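Rerouting the wrist cables on the two-arm unit

Third evening on this machine, and most of it went on cable strain. The arms came from Helmy with the hand cables strapped tight along the forearm. That works on a bench. Reaching down and forward toward a low seat, the wrist pitches past 36 degrees and the cable has no slack left, so the connector takes the load. The left hand dropped off the bus twice on Thursday and I finally stopped blaming the firmware.

The fix is a service loop at each wrist. I cut the old ties, left the straps on the forearm, and gave the cable 48 mm of extra length before the cuff. Less than that and it still pulls at full roll. More and it catches on furniture.

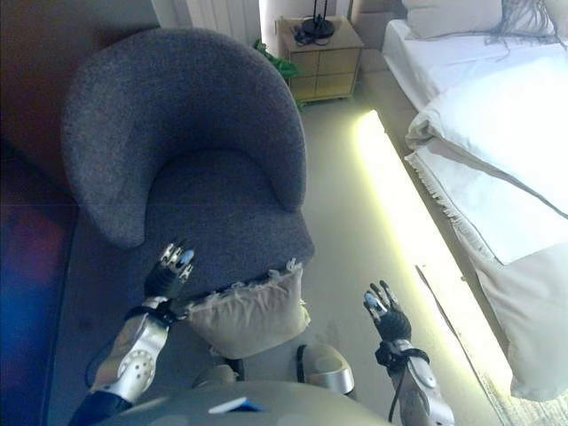

Taras Didenko suggested testing with the cushion task, as it puts both wrists near the end of their range. The script is 20 reaches to the front of the armchair seat, with a pause after each one to read the bus error counter. Before the change I had 16 errors on the left side and none on the right. After it, zero on both.

Next came the zero check. Any time the cuffs have been off, I open both hands over clear floor, hold for a minute and compare the joint readings with the saved file.

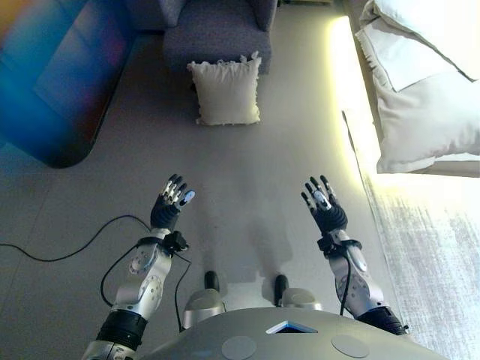
The right wrist was out by a small amount in yaw, so I redid the offset and saved it under a new name – overwriting the old file has cost me an evening before. Cuff screws get a dab of medium threadlocker and a paint mark.

Still open: the left cuff module runs warmer than the right one. Kyrylo Derkach thinks it is the regulator. I have a spare from Firkier and will swap it in December.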